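Tridano Two-Arm Table Kit
Section 4. First set up, cutlery sorting job (rev 11/5/25)

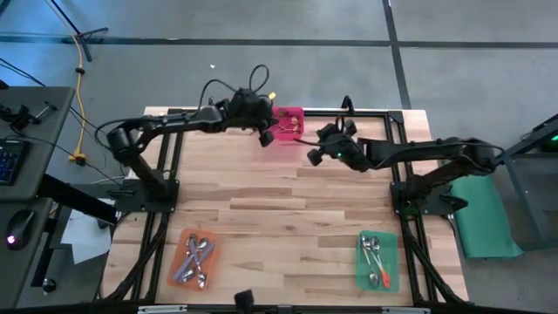
Read all of this before you power anything. Short section. Most support tickets come from steps 3 and 7, so go slow there.

You need: the kit, the hex keys from the Bunlow hardware bag, a tape measure, three trays, cutlery you don't mind scratching. PC with the Hustmont control software already on it (Section 3). If you skipped Section 3 go back.

Bolting down

1. Frame first. Check it sits level, no rocking. Rocking frame = bad picks all day. Adjust feet, check again.

2. Tabletop on the frame. Snug the screws by hand, then a quarter turn with the key. Do not crank, wood splits.

3. Arm bases, one per side, facing each other. Left base has the L sticker underneath. Swap them and the software will mirror every move, and you will find out the hard way. All four bolts in each base before you let go of the arm.

CAUTION: Arms are floppy with no power. Hold the forearm while you tighten or it drops on the table (or your hand).

4. Route cables along the arm using the clips supplied. Leave a loop at the gripper. Too tight and the wrist yanks the plug out at full turn. Too loose and it catches on the tray lip.

5. Keep floor cables away from where the operator stands. Tape them down if there's foot traffic.

Note: Keyboard and mouse go on a separate desk, within arms reach of the operator. Not on the robot table. We get asked.

Power and homing

6. Clear the table. Everything off, trays too. Hands out.

7. Power on LEFT arm first, wait for the software to say READY, then right. Both at once can confuse the ID check. If that happens power off both, wait 30 seconds, start over.

8. Click Home All. Arms move slow to the rest pose. Stop button in your hand the whole time, please.

9. If an arm stops partway, don't push it. Power off, hold the forearm, move it by hand to mid travel, power on, home again. Still stuck after 2 tries, see Section 9 or contact Mekonnen Support with the log file.

CAUTION: Never reach between the arms while the software shows ACTIVE. Even when they're not moving. Paused is not off.

Placing the trays

10. Three trays. Two source trays near the operator side, one left one right, each close to its own arm. Third one goes on the far side, in the middle, where both grippers can get to it. Use different colors for the three, the camera step in Section 5 goes much quicker. Bright and plain is best. Avoid black, too close to the arms.

11. Measure from the front rail to the near edge of each source tray and type it in under Layout. Millimeters only. Field takes 0 to 1000 and it will happily accept inches and then miss everything.

12. Trays a little crooked is OK. Upside down or hanging off the table is not.

13. Load cutlery. For the first run lay pieces lengthwise in one tray, not stacked. Once that works try a messy pile in the other. Piles are harder. Forks lock together and the gripper brings up 2 at a time, expect that early on. Colored handles help, bare shiny metal throws glare.

Note: Overhead lights straight above the trays make glare worse. Turn off the closest one or move the table if you can.

First run

14. Speed slider to 30 percent. Leave it there. Do not let the new guy touch it.

15. Pick Sort, Single Arm, Left. Run one piece. Watch the gripper close, it should touch the handle before the table.

16. Fingers hit wood: stop, raise Table Offset by 1, run again. Fingers close on air: lower it by 1. Repeat until it grabs clean.

17. Same again for the right arm. Offsets are saved seperately, don't copy the left one over.

18. Now Sort, Both Arms. Software keeps one gripper out of the middle tray while the other is in it. If both go in together hit stop and check the base stickers (step 3, again).

19. Save the layout. Give it a name you will recognize. "test2_new" is not a name.

Error codes you may see here

E04 Arm ID mismatch. Redo step 7.
E11 Gripper load high. Fork jammed or cable pulling. Power off before you clear it.
E62 Tray not found. Color not set or tray moved after layout. Redo 10 and 11.

Shutting down

20. Click Rest All, wait for both arms to settle, then power off right, then left. Do not pull power mid move, they will fall.

21. Wipe the finger pads with a dry cloth. No solvent, it eats teh rubber.

Camera calibration is next, Section 5. Leave the trays where they are.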